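3. Folding and sorting with your Hestix folding board

Now the fun part! Once you've folded a few things on the Hestix you'll wonder how you put up with lopsided piles for so long. Give yourself 40 minutes for a first full basket. It gets much quicker.

Before you start

Set the board up on a table at hip height, with the hinges facing down and the Grundora label nearest to you. Leave a good clear space to the right of it (this is your sorting side). Everything should be completely dry.

CAUTION: Keep fingers away from the hinge line when the side panels come over. Small children love the flapping noise, so put the board away flat when you've finished.

Folding a large piece

1. Lay the cloth out on the table first and find two neighbouring corners. Hold them up and give the whole thing one good shake.

2. Lower it on to the board with the top edge level with the Carré line (the raised square printed in the middle).

3. Smooth from the centre outwards with a flat hand. Go gently on knits.

4. Bring the left panel over, press, and open it again. Do the same on the right.

5. Lift the bottom panel up and over. Done — you've got a lovely square parcel!

NOTE: If a panel springs back, the cloth is too thick for a single go. Fold it in half by hand and start again from step 2.

Sorting by colour

We're big fans of sorting before folding, because a shelf that runs from pale to dark is such a cheerful thing to open in the morning. Sylvain Vidal, who drew the first Carré square, works on a plain white surface so that close shades show up properly, and we've copied him ever since.

6. Start with your strongest colour and spread out the biggest piece.

7. Put its neighbours at the side: oranges and deeper reds together, pinks next to them.

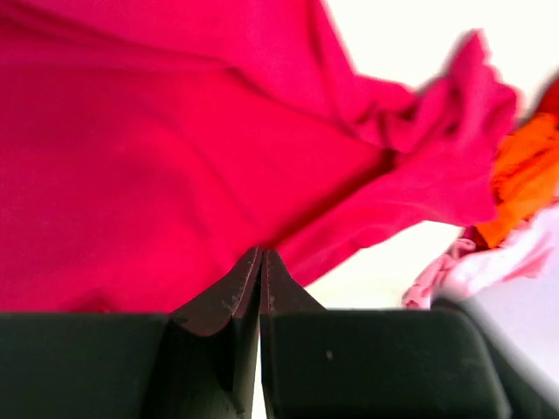
Reds are the trickiest family, as crimson and deep red can look the same under a warm lamp. Move nearer a window if you're unsure, and flatten any bunched-up ends before you compare.

8. Fold the large piece first, then work through the smaller ones, stacking as you go. Stop at 3 to a pile if the cloths are thick.

9. Slide each pile into a Vanerach shelf tray, folded edge facing out.

NOTE: Spare trays are sold singly. Ask for part 3303.

Old creases that won't smooth out by hand need a quick iron before step 2. Never iron on the board itself. For cleaning the panels, see section 4.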